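Home Opinion Facilities Fitness Archive Contact

The case for a plain gray wall

Every few years the building goes through a repainting cycle, and every few years the same proposal comes back: put some color on the walls of the shared rooms. The usual candidates are a deep blue for the Fitness room, a warm yellow for the corridor and something green for the room we call Silta. I have read the latest version of the proposal and I am against it. A pale, neutral gray with a matte finish is the correct choice for a room that has to serve more than one purpose, and the arguments for color are weaker than they look on a sample card.

The first argument concerns light. A painted surface returns part of the light that falls on it and absorbs the rest. Pale gray returns a large share and returns it evenly across the spectrum. A saturated blue returns much less, and what it does return is tinted. The lamps have to make up the difference. In the Fitness room there are 4 ceiling fixtures, and they are adequate with the present walls. They would not be adequate with dark ones, and the proposal contains no line for additional fixtures. It should.

The second argument concerns finish, which gets less attention than color and deserves more. Gloss paint wipes down easily and for that reason is popular with anyone who has had to clean a wall. It also produces reflections that move when you move, and it makes every roller lap and filled hole visible under side light. A matte surface scatters light. Its defects are still there, but the eye has less to fasten on. On a pale matte surface, shading comes down to slow changes in tone: lighter toward the top, a little deeper lower down, with soft borders wherever a shadow falls. 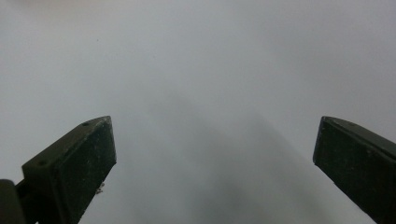 Interiors and Upkeep Section

A gray like that asks very little of the person looking at it. There is no pattern to resolve and no lettering to read. The objects in front of it carry the detail, down to specks of dust and small scuffs on a dark surface, and they are easier to inspect for it. Anyone who has tried to find a dropped black screw on a patterned floor will understand the principle. Background and object compete for attention, and in a working room the object should win.

Dust is the standard objection. Pale surfaces are said to show dirt, and dark ones are said to hide it. This is half right. Dark matte surfaces show pale dust and lint very clearly, and a single white crumb on dark green can be seen at once. Pale surfaces show grease and hand marks. The practical question is which kind of dirt the room produces. Ours produces mostly fine, light dust, from chalk, plaster and towels. A mid-pale gray sits near the tone of that dust and conceals it reasonably well between cleanings. White does less well, because hand marks near the switches stand out. Navy would be the worst of the three.

The third argument is cost, and here the figures are available to anyone who asks for the estimate. The wall area to be painted comes to 269 square meters. The quote for two coats of stock gray, including preparation, was 3,956. The color scheme needs a tinted primer and a third coat on the blue walls, and the supplier has not yet priced either. It also needs three separate paints to be stored for touch-ups, each of which has to be matched to its own batch. With one gray in every room there is one can on the shelf. When a bracket is moved and a hole is filled, the repair takes ten minutes plus drying time, and the patch disappears if the paint is stirred properly and the edge is feathered out.

I should deal fairly with the other side. The questionnaire that came with the proposal drew 73 responses, and a majority favored more color. I do not dismiss that. People spend hours in these rooms and find them dull, and dullness is a real fault. The trouble is that the questionnaire asked whether the walls should be "more inviting," and few people will vote for less inviting. It did not mention lamps, primer or touch-ups. A respondent who ticked yes had been shown the benefit and none of the price.

There are cheaper ways to get color into a room. Mats, curtains, chair covers and notice boards can all be bright, and they can be replaced one at a time as they wear out. They can also be carried to another room when a use changes, as happened in Silta when the tables came out in April. Paint stays where it is until someone pays to cover it, and covering dark blue with a pale shade takes more coats than the original job did.

My recommendation is therefore limited. Keep the pale gray, specify a washable matte, and stay with the same product code in all rooms. Use a scrubbable grade up to shoulder height near doors and switches, where hands reach. Put the difference in cost toward two new notice boards and a set of curtains, and let the people who want yellow choose the fabric.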